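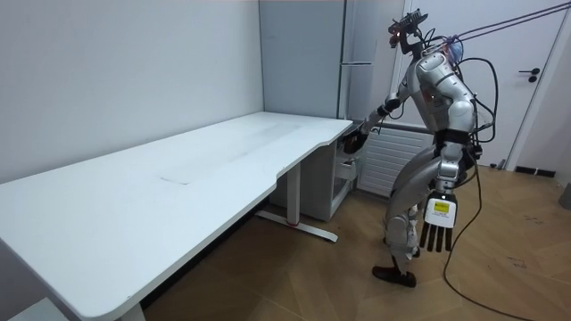

Hand comparison, bottle task
Aug 31, 2022. Rig on tether, desk at fixed height. Trunero hands on both arms, Reinholz controller. Grip threshold 236, as in April.

Left hand first, at the desk. Thumb gain left alone.
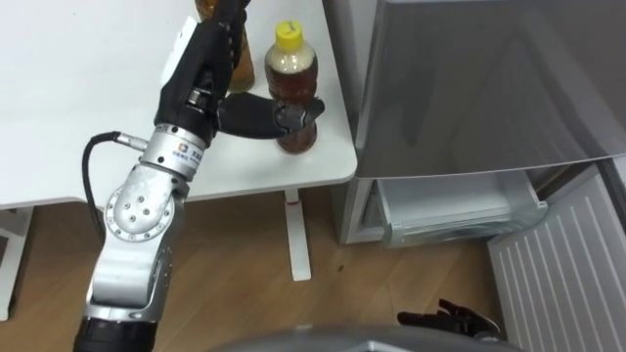 Yellow-cap bottle at the desk corner, finger around the lower half.

Cable loop at the wrist needs a shorter tie. Then the bin: bottles lying flat, caps to the right. 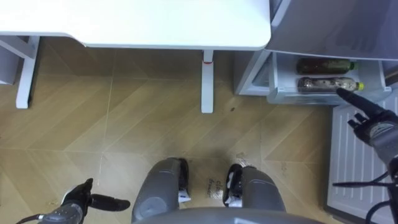
Does the Stivby hand need its own threshold?
It does. Start at 551 and step down.

Fingertip offset still to be checked on the right hand before the swap. Desk pose for reference: 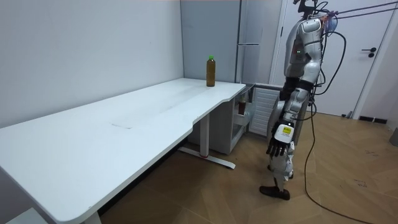
Safta Crăciun, test engineer, Trorus

Traian has the spare wrist plate. Next: three runs per hand, two controllers, same bottles.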